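Distmont: table-setting and display helpers wanted for the winter term (paid, part-time)

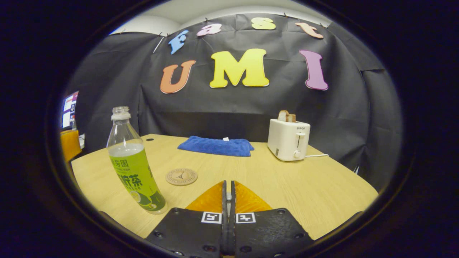 We are looking for people who like to put things in order on a table. The work is simple to explain and a little slow to do well: you receive a set of everyday objects, you place them on the table, you move them, fold them, stand them up and put them away again, and you follow a short written plan while you do it. It is quiet indoor work. You do not need a diploma for it, but you need patience and a tidy hand.

Who we are

Distmont is a small studio which prepares tabletop arrangements of household things. There are four of us at present. Our rooms are on the second floor of the Darnano building, above the shop for curtains and cushions. There is a lift, but it is small, and on delivery days it is often occupied, so please tell us before your first visit if the stairs are difficult for you.

The objects

You will work with the kind of things that everybody has at home. Drinks bottles, full or half full. Coasters of cork. Towels, of which we have too many blue ones. We also have cups, small boxes, spoons, a few wooden toys and some stationery. Nothing is heavy. A few objects are breakable, and if one of them breaks you do not pay for it, but we ask that you tell Yvette Fortin the same day, so that she can correct the stock list.

Bottles stay closed during the session. You must not drink from them, also when they are unopened. Your own drink can be kept on the shelf near the door.

What you will do

A session takes three hours, with a pause of 20 minutes in the middle. At the beginning you get one printed page with the arrangements for the day. A typical one reads like this: "Towel folded in three, at the back. Coaster in front, flat, printed side up. Bottle on the coaster. Then bottle back to the left side." You do the arrangement, you put a tick on the page, and you go to the next one.

The folding of towels is the part where new people need the most practice. We fold the long sides first, then the short ones, and the edges must lie on each other without a step. The small label may stay visible. If you have worked in a hotel or a laundry you will find our way of folding a bit different from what you know, and we ask you to follow ours during the sessions.

At the end you wipe the table with a dry cloth, carry the objects back to the shelves and look if the letters on the cloth behind the table are still well attached. They are made of foam and they like to fall down during the night. The clips at the top of the black cloth should also be checked. Please do not pull the cloth to make it flat, the folds are allowed.

What we ask from you

You are at least 18 years old and you are allowed to work here.
You can stand for one hour and a half without a pause, or you tell us that you prefer the high chair.
You can read a short instruction in English. Your spoken English can be modest, mine is also not perfect.
You can come for two sessions in each week, and you arrive at the agreed time.
Your nails and hands are clean. Rings and bracelets are taken off, because they scratch the table.

Experience in a shop, a kitchen or a school is welcome. We have had very good helpers who were retired, and others who were students, so please do not think that the advertisement is meant for somebody else.

What we offer

There are 13 places. The engagement goes over 13 weeks, and a person who attends all the sessions receives 682 in total for the first half of the term. The second half is paid at the same rate. Payment is made every two weeks by bank transfer. The training session is paid too, including for those who decide afterwards that the work is not for them. Bus tickets are returned to you if you keep them.

Tea and coffee are free. There is a microwave, and the bakery next to the Petrenko car park makes good soup until two in the afternoon.

How to apply

Write a short letter or e-mail to Mervin Campbell. Half a page is enough. Please include your name, a telephone number, the hours when you are free, and some lines about a thing that you have arranged or organised with your own hands. It can be a cupboard, a market stall, a birthday table for children, whatever you like. We read these lines with attention. A photograph of yourself is not needed and we prefer not to receive one.

Applications should reach us by December 25, 2020. If we would like to meet you, Garnet Hiebert will telephone and propose a time for a visit. The visit lasts half an hour, you will fold two towels and set one table, and you can ask all your questions.

Those who helped us in October do not have to apply again. A message to Mervin with your free hours is sufficient.

Ghislain Beaulieu
Distmont, Darnano building, second floor
Please ring at the door marked Standero, our own bell is under repair.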